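Student Operators Wanted – Two-Arm Manipulation Project, Lokthorpe Robotics Club

Posted 17 December 2021

The Lokthorpe Robotics Club is looking for 3 student operators to join the Jolloter project for the spring term. The positions are open to undergraduates in any department. You do not need to be a current club member, but you will be asked to join if you are selected.

Jolloter is our two-arm tabletop project. Operators guide both arms through everyday handling jobs, and the recorded runs are used to train a controller that the software group is writing. The current task set is called Daller. It covers cables: picking one out of a pile, separating two that have been coiled together, laying one out straight, and bringing a plug to a marked spot. Cables bend differently every time you touch them, so a run that went well in the morning may go badly after lunch with the same starting pile. We need people who can do the same job many times and keep their notes in order.

Our target for the Daller set is 3000 accepted runs. The club has 304 so far, recorded by Zoi Gavalas and Ottó Jakab, who will both be moving over to the software group. They will train the new operators before they go. 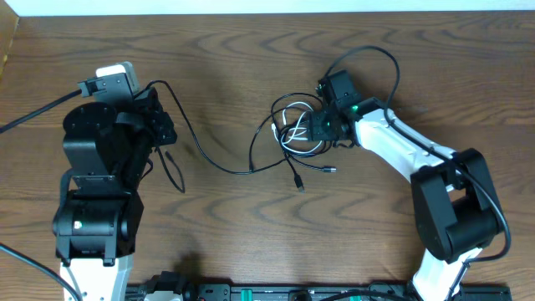

Operators work in pairs during the first month and alone after that, with a club officer in the building. A shift is three hours. We ask for two shifts a week during term and none during exam weeks. Shifts can be in the afternoon or evening, and you can trade with another operator if you update the sheet before the shift starts.

What you will do:

Set up the table according to the start card for the task
Run the arms and record each attempt
Mark each run as accepted, rejected or unsure, with a short note
Check the arm cables and gripper pads at the start and end of every shift
Report faults in the log, including small ones
Come to the project meeting every other week

What we are looking for:

Steady hands and patience with repeated work
Clear written notes
Willingness to stop a run when something looks wrong
Availability through the end of the spring term

Some experience with robot arms or basic Python is useful but not required. Most of our past operators had neither. If you play an instrument, solder, sew or do anything else that needs both hands at once, mention it in your application.

The positions are paid at the standard student assistant rate. Training hours are paid too. If you would prefer course credit, talk to your advisor first and then write to us, as the form has to be signed before your first shift. We cannot offer both for the same hours.

Operators who finish the spring term may apply for the summer session, which runs through August. That session will move on to the next task set, and there will be some design work in it – start cards, fixtures, and scoring rules. Places are decided after the spring term ends.

To apply, send one page telling us who you are, what you are studying, and which afternoons or evenings you are free. Please include one example of a repetitive job you have done and how you kept track of it. A résumé is optional. Applications can be left in the club mailbox outside the Stergiou Workshop or handed to Nantana Rojanasak, who is coordinating the hiring. Write "Jolloter operator, posting 2921" at the top of the page.

We will read applications as they come in and invite people for a short tryout at the table. The tryout takes half an hour and is run by Charalambos Andreadis. You will get ten minutes to practice with the controls and then try one Daller task. We do not expect you to finish it. Wear short or close-fitting sleeves and tie back long hair.

Questions about the technical side can go to Orestis Alexiou, who is in the workshop most evenings.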